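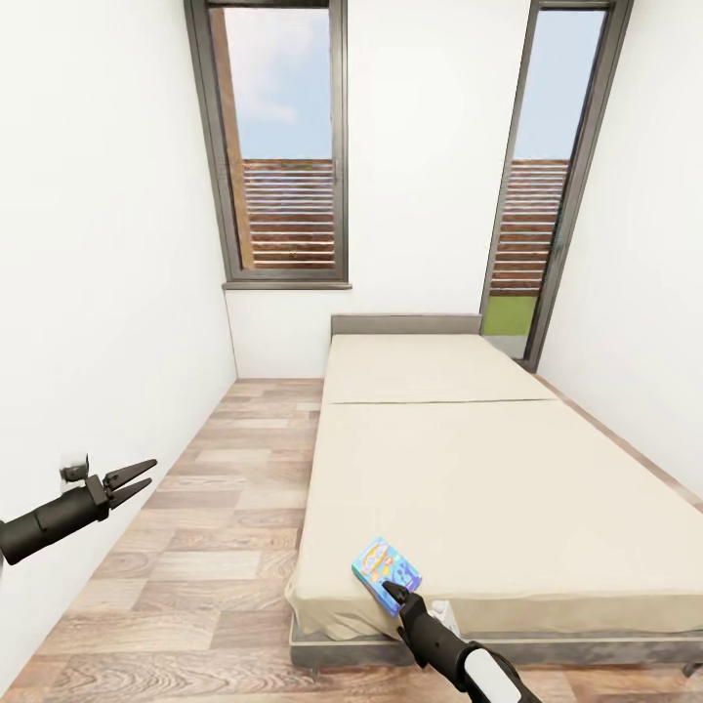 A bed with a low gray headboard.

What Is a Visa?

A visa is permission to travel to a country where you are not a citizen. It may be a sticker in a passport, a stamp, or a record on a computer. A passport is different. Your own country gives you a passport, and it shows who you are.

Visas come in types. A visitor visa is for short trips. A student visa is for school. A work visa is for a job.
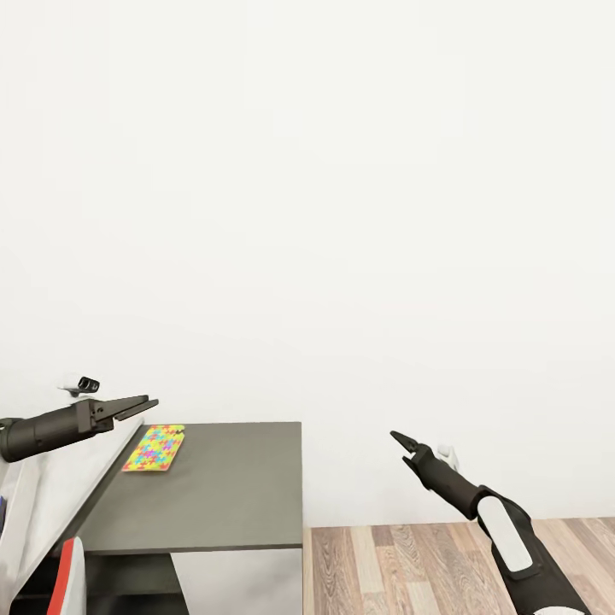
A plain wall above a wood-plank floor.

How does a person apply?

The person fills out a form, pays a fee, and sends in papers. Some people must also go to an interview. An officer reads the form and says yes or no.

Suppose a family from Stenevance wants to visit Parklow for 30 days. They apply in April. Their visa has a start date and an end date - they must leave by the end date or ask for more time.

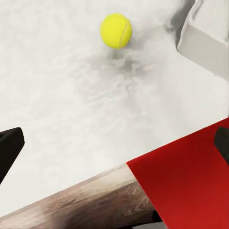

A yellow tennis ball.

Do children need a visa?

Often, yes. A child of 11 usually needs a separate visa, even when traveling with a parent. A parent can fill out the form for the child.
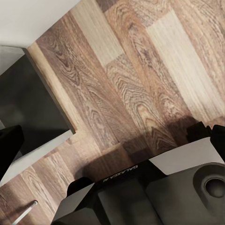
Rules differ from country to country, and they change. Some countries let certain visitors in without a visa for short trips.

Words to know

Citizen: a full legal member of a country.
Border: the line between 2 countries.

Page updated November 24, 2020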